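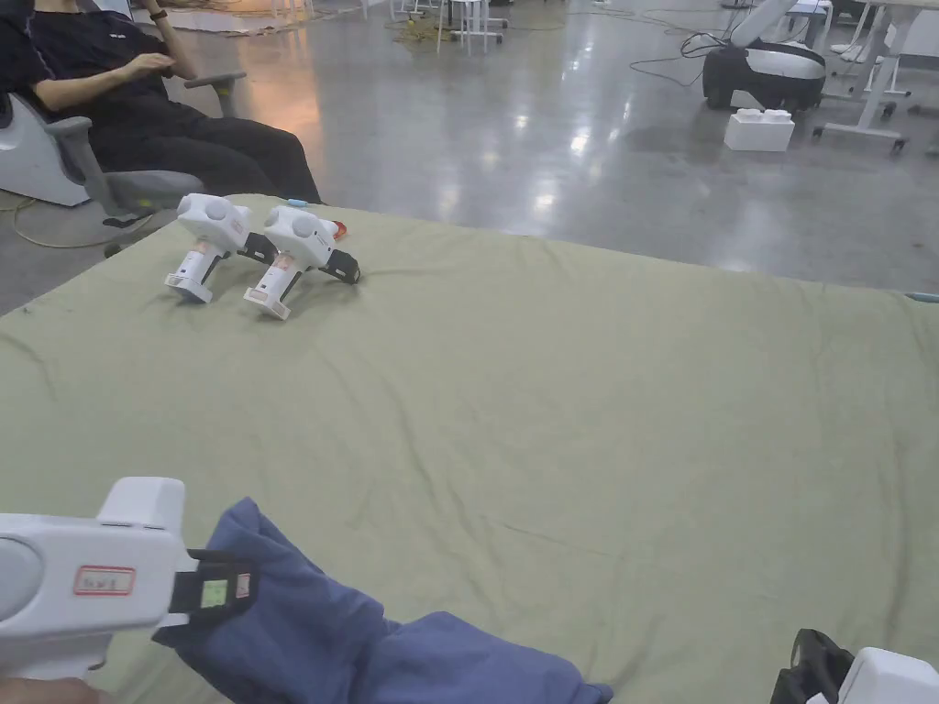 Linen and Laundry Assistants wanted — Imberg Guest House, Kornard Street

Posted 23rd October by the house team

Search jobs Keyword or town Go

We love clean sheets. There, we said it! If you are the sort of person who gets real pleasure out of a well-made bed or a neat stack of shirts, we would very much like to hear from you.

Imberg is a guest house with 27 rooms, a short walk from the Bedoya bus station. Everything our guests sleep on, dry off with or spill breakfast on goes through our own linen room in the basement. We also take in personal laundry for people who stay with us by the week, so on any given shift you might go from flat sheets to kids' pajamas to somebody's good tablecloth and back again.

We have 2 openings, both part time, starting in February. One is the morning shift and one is the afternoon. Tell us which you'd like, or say you can do either.

What you'd be doing

Sorting what comes down the chute by color and fabric, checking pockets, and pulling out anything with a stain that needs treating. Loading and unloading the washers and dryers. Then the part most of us like best, which is the folding. We fold on big tables covered with a sheet so nothing snags, and we have our own way of doing fitted sheets that we'll happily teach you (it takes a few tries, and then you will never go back to rolling them into a ball in the closet). Clothes get smoothed out flat first, sleeves in, then folded to the size of the shelf. Towels are in thirds, always, with the edge facing the wall.

You'd also bag and tag guest orders, keep the shelves in order floor by floor, and do small mending if you can sew. A loose button or a torn hem is as far as that goes. Anything bigger we send out to Baleck Alterations.

What we're looking for

Care and a steady pace. You don't need to have worked in a laundry before — several of us came from kitchens, stores and school cafeterias. You should be fine standing for most of a shift and lifting a full bag of wet towels with help from a cart. Please be comfortable with unscented detergent, bleach and starch, all of which we use. Enough English to read a care label and an order slip is plenty.

Hours and the rest

Each job is 14 hours a week over four shifts. You're paid for your training, and there's a hot lunch from the kitchen on every shift, morning or afternoon. Aprons are provided. Closed shoes are up to you. The linen room has windows up at sidewalk level and a radio, and whoever gets in first picks the station.

How to apply

Drop a note at the front desk or mail it to us at 11 Kornard Street. A few lines about yourself and the shift you want will do, no resume needed. We'll invite you in for an hour so you can see the room, meet the crew and fold a few things with us. Come with questions!

Contact us | © Imberg Guest House | Back to top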